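Someone sent me the Zimomell preprint again, the tired light one. Third version now. I said I'd read it properly this time, so here goes, in bits, between cups of tea.

Quick version of the claim: the universe isn't expanding. Light just loses energy on the long trip to us, so distant galaxies look redder than they should. The author, Lautaro Urrutia, calls the stuff doing the draining the "Plurno medium". It fills all of space and we're asked to take it as given.

Tired light is an old idea. That isn't a crime, plenty of good ideas are old. But it has old problems too, and I went looking for the page where he deals with them. There's half a page.

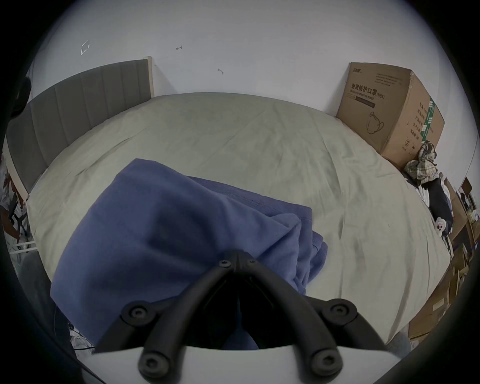
Start with blurring. If light gives up energy by bumping into something, it should get knocked a little off course as well, and far galaxies should look smeared. The paper says the medium takes energy "along the direction of travel only". Fine, but why? He gives us a stretched fabric picture, where light crosses a smooth cloth and wears down as it goes. I've never got much out of fabric pictures. A blue cloth over a pale bed sheet sags and folds for reasons I understand, and it still doesn't tell me what a photon is losing energy to.

Next, supernovae. Distant ones fade more slowly than nearby ones, by about as much as you'd expect if space is stretching. Tired light by itself doesn't slow the clock, it only changes the colour. Version one skipped this. Version three says the slow fading is "an effect of selection" and moves on in the next sentence.

To be fair, selection effects are real, and people who do this for a living worry about them constantly. So show me the selection effect. Put in a number.

He does have a plot. Redshift against brightness, 38 galaxies, lovely straight line. The catalogue he took them from has 1,436. I looked for how the 38 were picked and all I found was "suitable objects". Suitable for what?

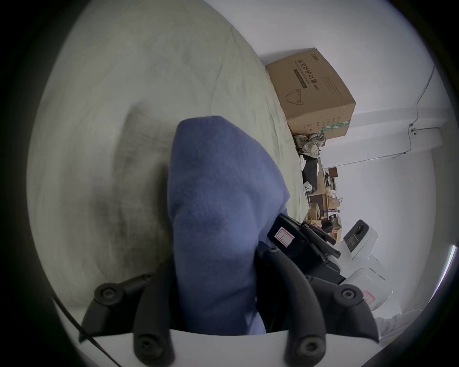
Then there's the map section, which I found harder to forgive. He says the leftover scatter in his fit traces "ridges" in the Plurno medium, and draws curves through the sky to show them. With that few points you can draw nearly anything. Look at a rumpled sheet, the light green kind with soft creases and a blue fleece heaped up in the middle, and you could trace me a ridge running straight to the heap. You could trace another one missing it completely. I'd want to know the ridges were predicted before the points were plotted — and they weren't, they first turn up in version two.

And the microwave background gets 2 sentences. It has a very clean spectrum, the kind you get from something hot and evenly mixed. Draining energy from old starlight doesn't naturally give you that shape. He says a later paper will cover it. 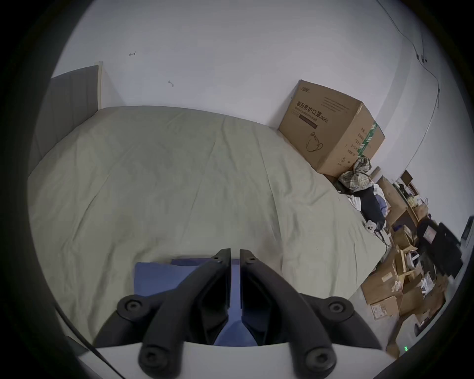
Bed with headboard and a carton marked N95, far corner.

Poonam Rawat asked if I'm just defending the textbook. No. The measurements of how fast things are expanding don't all agree and I'd love to know why. A gap in the standard story still isn't evidence for this one.

What would change my mind: the full catalogue, the cuts written down first, and a fade-time prediction for supernovae that I can check. I've emailed him to ask for the list of galaxies. No reply as of 9 pm.

Comments

Seema Tiwari: Did he say what the medium does to radio waves? Same loss at every wavelength?
Chi-keung Kwan: Same loss, according to the appendix. No mechanism.
Sơn Hầu: You're too harsh on the plot. A small sample is where everybody starts.
Seema Tiwari: Starts, sure. This is version three.

Recent threads
Skandier and the galaxies that supposedly spin the wrong way
Reading an error bar without getting fooled
Old starlight, part two
What I got wrong about the April eclipse post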